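Foro Dilby > Casa y taller > Techos y paneles

Tema: Panel blanco en el techo del taller, ¿se limpia o se pinta?

cyprian_z
Buenas. Tengo encima del banco de trabajo un techo de panel liso, blanco roto, con perfiles grises. Con la luz encendida el centro se ve más claro que las esquinas y no sé si es suciedad o sombra. Son 11 metros cuadrados. ¿Lo lavo o le doy una mano de pintura?

Llewellyn_T
Lavar primero. Agua tibia, jabón neutro y bayeta de microfibra. Pintar un panel liso sin lijar es tirar el dinero.

marisa_kao
No estoy de acuerdo. Yo pinté el mío hace 6 años con imprimación y sigue igual. Lavar deja cercos si no secas enseguida.

Llewellyn_T
Deja cercos si usas demasiado jabón. Y si un día hay que desmontar el panel, la pintura se agrieta en la junta.

cyprian_z
Lo de la junta me interesa, porque tengo una en diagonal a la izquierda. Subo foto.

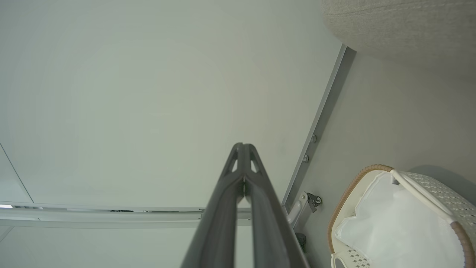 Techo y perfiles, desde abajo. Junta a la izquierda, tornillos a la derecha.

marisa_kao
Con esa luz al fondo a la izquierda yo diría sombra. Pasa un trapo blanco por una esquina y sales de dudas. Los perfiles con ranuras, con brocha seca.

Llewellyn_T
De acuerdo en lo del trapo. Los dos tornillos del perfil no los toques si no hay holgura. Sigo diciendo que nada de pintura.

cyprian_z
Lo pruebo el viernes y cuento.

Publicado en diciembre por Cyprian Zawadzka

Comentarios de lectores
Zusov: A mí me pedían 200 euros por pintar uno más pequeño.
Ana P.: ¿Y vinagre rebajado?
Tomos Llewellyn: En los perfiles no lo usaría.

Contacto | © Foro Dilby, Cullendale | Volver arriba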